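Speaker notes - Bags in Bags: Keeping Track of What You Put Away
Nipon Srisuk
Phromma Community Hall, evening session, 16 April 2026

Slide 1. Title

Wait for the door to close. Thank the hall. Say my name, say I did stockroom work at Grernico for most of my working life and now I help people sort their kitchens and closets. Not a decorator. No before-and-after pictures tonight.

Mention handout on the side table, one per household please, we printed 430 and the July session needs some of them.

Slide 2. What the talk covers

Thin plastic bags. The kind produce comes in, the kind the hardware store puts screws in, the kind that lines a small bin. Most homes have a drawer or a bigger bag full of them. People use them again to store things, and that's fine. The talk is about how to do it so you can find the thing later.

Ask for hands: who has a bag at home right now and doesn't know what's in it? Leave time for this. Put my own hand up.

Slide 3. Why clear bags fool us

Main point of the first half, so go slow.

A clear bag is only clear when it is flat against the thing inside. Take one layer and press it on a label and you can read the label. Bunch the same bag up and the light bounces around in the folds and it goes white. Four or five layers and you are looking at fog. You still get color through it, but you lose the outline, and outline is how we tell one object from another.

So people pick clear bags because they think they won't need to write on them. Then they twist the neck, fold it under, push it to the back of the shelf, and they might as well have used a paper sack.

Demo 1: sponge in the produce bag. Hold it flat first. Then scrunch it. Ask the back row what it is. (Use the yellow sponge. At Brovetlow I used a white one and it didn't show from past the second row.)

Slide 4. The stockroom rule

At Grernico we had a small-parts wall with 700 bins. Every bag that went into a bin had the label on the flat side, facing out, and the spare plastic folded behind. You did it that way on your first day and you kept doing it. If a bag came back with the label inside the fold it went back to whoever packed it.

At home the same rule takes a few seconds:

Lay the thing down.
Smooth the plastic over the front.
Fold the extra to the back.
Tape or clip at the back.
Write on the front.

Do it once on stage with the extension cord. Don't talk while doing it, people like to watch. Then hold it up.

Slide 5. Size of bag

Too big is the usual mistake. A bag twice the size of the object gives you twice the folds. If you only have a big one, cut it down. Scissors, straight across, done. Offcuts go with the film recycling if your store takes film, check first.

Too small is a problem too but you find out right away when it splits.

Somebody will ask about zip bags. Yes, they are better for this. They also cost money, and most people in the room already own more thin bags than they can use. Keep the answer short.

Slide 6. Specks, crumbs and dirt

Before you reuse a bag, turn it inside out over the sink and shake it. Onion skin, soil from potatoes, bits of leaf. Through a wrinkled bag you can't tell whether a dark speck is on the outside, on the inside, or on the thing you stored. You have to open it to find out.

Rinse and hang if it held produce. I use a wooden spoon standing in a jar and put the bag over it. If it held raw meat, throw it out. Say this one twice, there was confusion at Brovetlow.

Don't store food in a bag that has held hardware or garden things. That one gets a nod and we move on.

Slide 7. What not to bag at all

Leather. It needs air.
Anything put away damp, including dishcloths and swimsuits.
Batteries mixed in with coins or keys.
Potatoes and onions, if you mean to keep them longer than a few days. A basket or a paper sack does better.
Papers you care about. Use a folder.

If time is short, skip straight to slide 8 from here.

Slide 8. The bag of bags

People laugh at this slide, let them. Everybody has one. Mine hangs inside the broom closet door in a cloth tube made by Niren, but a tissue box works as well and so does an old sleeve with a stitch in it.

Set a number and stick to it. I keep 3 large and 8 small. When a new one comes in over the count, one goes out. The number matters less than having one. If your family uses more, keep more.

Fold them flat if you can stand to. A flat bag lets you see a hole in it. A balled one doesn't. I fold the large ones and ball the small ones, and I tell people so, because someone always asks if I really fold them all.

Slide 9. Try it now

Hand out the packets. Each table gets bags, masking tape, a marker and a few objects from the box. Five minutes by the wall clock. Walk around. Things to look for:

Label written on the tape after it's stuck to a wrinkle. Have them lift it and smooth first.
Air left in the bag. Press it out with the side of the hand.
Two unrelated items in one bag. Ask them which one they'd look for.

Table near the kitchen tends to finish early, give them the cable and the plug.

Collect the markers. We lost a lot of markers last time.

Slide 10. Color as a clue

Color is the last thing to go when plastic piles up. If you won't label, at least put something bright in with the item or pick the bright one of a pair to face out. A bright green thing still comes through as green, paler and softer at the edges. Gray things turn into a shadow. Grays, browns and blacks all need a label, no exceptions in my house.

And then the second half of that: knowing it's green doesn't tell you what it is. Leave the last slide up through questions and let people look at it. Light-colored folds, some green over at the left side, a few dark flecks, a gray patch in the middle. Ask what they'd write on the tape. Take a couple of answers and don't correct them. I haven't got an answer to give.

Then questions. Repeat each one into the microphone. Lights at the back need to come up first, switch is by the coat rack.

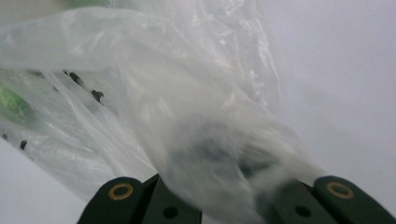 Siriporn Yensuk: I went home after the talk and did the shelf over the washer. The folding behind works, but my masking tape came off the thin bags by the next morning. I switched to writing on a slip of paper and putting it inside against the front, and that has stayed put. Could that go on the handout for July?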